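About Jaltero

Hello, and thanks for stopping by! I'm Nathalie Boychuk, and Jaltero is my small business. We look after wooden building blocks: plain cubes mostly, painted in proper cheerful colours, which we sell to families and lend out in boxes to nurseries and childminders. I started in November with one shelf in the spare bedroom and a pot of green paint I'd chosen far too quickly (I still like it, luckily).

I'd been a nursery assistant for years before that, and the blocks were always what I reached for on a wet afternoon. You can tip them out on any table and something gets going. One child wants a tower, another wants a road, and a third is perfectly happy putting all the yellows in a row and guarding them. I never got bored of it and I don't think they did either.

These days there are two of us. Pieter Sibiya does the sanding and painting, and I do the packing, the phone and most of the talking. Our starter set is called Avus and has 20 cubes in it. The big one, Ngubane, has 139, and it's heavy – please get somebody to help you up the stairs with it! Both come in red, green and yellow, and you can mix in extras whenever you like.

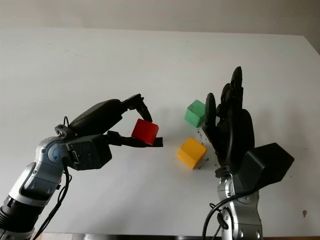
Three colours is plenty for the little ones, Nneka Isah wrote to us after her first term with a loan box, and she'd stopped putting out the bigger mixed tubs because her group built for longer with less choice. I've pinned that up over the packing bench. We do get asked for blue about once a month, and Pieter has tried a few, but we haven't found one we both like yet.

People often ask about worn edges. Cubes get knocked about and the paint goes first at the corners, so any set you've bought from us can come back for a repaint. We charge for postage and a little for the paint, and it takes up to 2 weeks. Pop a note in with your name and which colours need doing. If you've lost a few, tell us that too and we'll add them to the parcel – you only pay for the ones we put in.

Loan boxes go out by the half term. Wipe the blocks over with a damp cloth before they come back, let them dry on a towel, and don't soak them, whatever the washing-up bowl seems to be suggesting. Marks and dents are fine.

If you'd like to try a set before buying, give us a ring or use the contact form. I'm usually the one who answers.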